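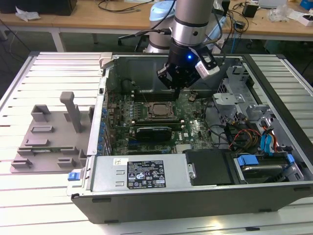 A robot arm with a two-finger gripper above the memory slots of an open computer.

Why did the robot stop?

Robots that take old computers apart have to be careful. A computer is full of small parts, and many of them break if they are pushed the wrong way. This page explains a fault that happened at the Nestent workshop in Eltby one November, and how it was found.

What the job was

The robot's job was to take memory sticks out of old computers so that they could be used again. A memory stick is a thin, flat board that stands in a long slot. At each end of the slot there is a latch. The latch must be opened before the stick will come out.

The robot had a list of steps called a program. The program was named Numska. It told the arm where to go, how far to lower the gripper and when to close the fingers. The gripper was allowed to push down with a force of 15 newtons. A newton is a unit for measuring pushes and pulls. Holding up a small apple takes a push of one newton.

What went wrong

The robot had already worked on 196 computers without a fault. On the next one, it lowered the gripper and the fingers touched something too early. The push rose above 15 newtons. The arm stopped by itself and a message came up on the control screen: "Contact before target."

This kind of stop is called a protective stop. Sensors in the arm measure how hard it is pushing. If the number is too high, the motors hold still and the brakes come on. The arm does not try again until a person has checked it.

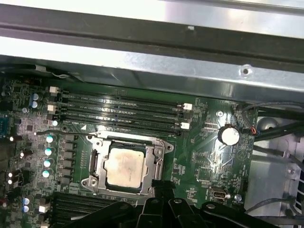 A robot needs to know exactly where a part is before it reaches for it. To work this out, Numska looked for a landmark, which is a shape that is easy to pick out. The landmark it used was the processor, the chip that does most of the computer's work. Processors usually have a flat metal lid, and Numska expected that lid to be clean and shiny. A lid can also be covered in old thermal paste, like the beige, blotchy layer on this one. Thermal paste helps heat pass from the processor to the cooler that sits on top of it. Where paste is smeared over the lid, the edges are harder for a camera to find.

Numska picked the wrong edge. It took the side of the metal frame that holds the processor for the side of the lid. Every position it worked out after that was wrong by the same amount, so the fingers came down on a latch instead of beside it.

How the fault was found

Dumisani Steyn, the engineer in charge, switched the arm to manual mode. In this mode the arm moves very slowly and only while a person holds down a button. He raised the gripper and looked at the latch. It was bent but not broken.

He then read the log. A log is a record that a machine keeps of what it does. This one had 2,905 lines. One line gave a score for how sure the program was that it had found the lid. The score was low, but no rule told the robot to stop for a low score.

What was changed

Two changes were made. Numska now looks for two landmarks: the processor and one of the screws that hold the main board. If they do not agree, the arm stays up. The program must also score 80 or more out of 100 before the gripper is lowered.

Words to know

Gripper: the part of a robot that holds things.
Landmark: a shape used to work out where other things are.
Log: a machine's record of what it has done.
Protective stop: a stop the robot makes by itself when a sensor reading is not safe.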